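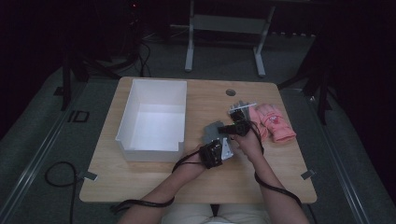 My sister-in-law wants to know why I still write letters when I could just text people. Fair question! I've been at it since February, when my old neighbor Hipólito Huenchumán moved out to Besach and left me a street address and no phone number, and I've gotten a little preachy about it.

A text wants an answer by lunch. A letter is happy to wait 14 days, and in the meantime you walk around thinking up things to put in the next one (the price of eggs, the dog, whatever Brenda said at the bakery). My last one ran to 17 pages, both sides, which I admit is too long – he wrote back two lines and a recipe for squash soup.

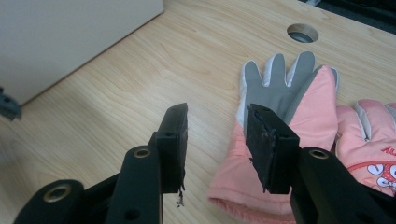

Photo: Nyokabi Mbwambo

People tell me they have bad handwriting. So do I. Mine looks like a spider fell in the gravy, and Hipólito just guesses at the hard words. Others say they have no news, but the best letter I ever got was all about a broken gate.

Stamps cost too much now, I'll give you that. I still buy them by the roll, and I still think you should write to somebody tonight – your aunt, probably. She'd love it.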